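We use cookies to keep you signed in to the list archive. By continuing to browse you accept our cookie policy. Accept | Manage settings

From: Safta Pop
To: sotelo-planning
Date: 07/01/2025
Subject: Re: [sotelo-planning] Planner stalls when the arm blocks its own target

Kaede, thanks for the logs. I replayed them against the current branch and I can get the stall every time.

Kaede Yokoyama wrote:
> After the May release our pick and place task hangs in PLANNING
> whenever the head camera loses sight of the cup. The arm is fine, the
> gripper is fine, no fault on the bus. The planner just keeps asking for
> a new scene and never gets one it likes. It recovers if I jog the arm
> away by hand. Timeout is set to 300 ms. Is that too short?

The timeout is fine. Raising it only makes the hang slower.

What happens is that the self filter in Clorport removes every point that belongs to the arm, and it pads the arm model first so that cables get removed too. When the gripper is in front of the cup, the padding also eats the part of the cup that is still visible. The tracker then has too few points, drops the object, and the planner is told the target does not exist. It asks again, the arm has not moved, and the answer is the same.

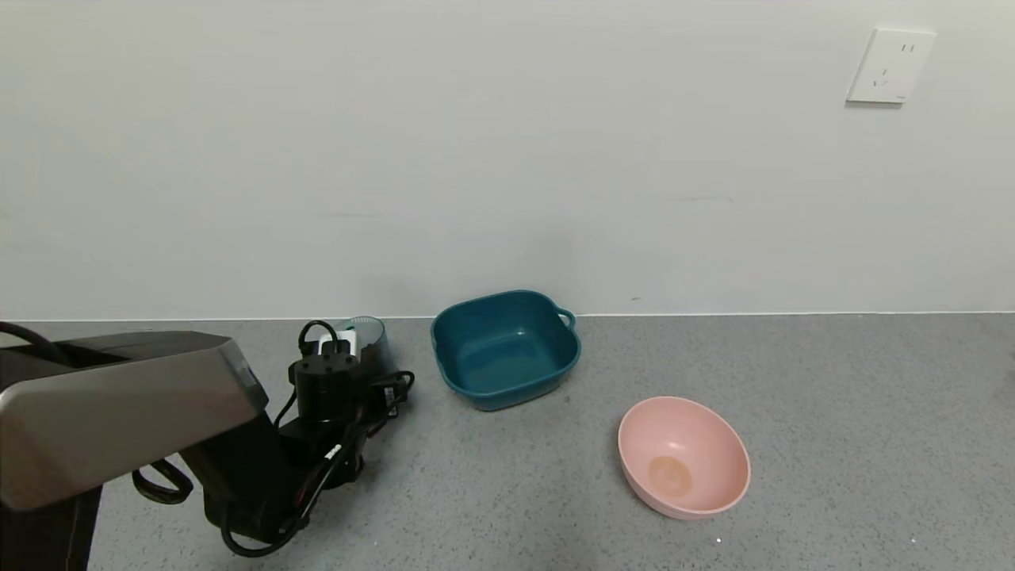
The basin and the pink bowl are not affected. They stay in the world model the whole time, which is why the collision map looks healthy in the viewer and why I first thought the bug was in the planner.

There are two parts to the fix. First, the tracker should keep an object that was last seen behind the arm and mark it as occluded. I have that working on a branch called useo-occlusion. An occluded object keeps its last pose for 20 planning cycles and is dropped after that. Second, the planner should treat "occluded" as a reason to move the arm back to a viewing pose. Right now it has no such case. Čestmír Michalík wrote most of the state machine, so I would like him to look at it before I touch it.

Until this is merged you can work around it in the config:

 self_filter:
 padding_links: 4
 padding_cables: 4

Both values are in millimeters. The cable value is low, and you will see stray points near the gripper where the loops hang down. The planner may refuse some grasps because of them – that is annoying but it does not hang.

Giuliana, you asked if the Zistov driver needs a change. It does not. The joint states line up with the camera stamps in all of the logs I checked.

I still need one log with the color stream included, since the cup is translucent and I want to know how much depth we lose to that alone.

Safta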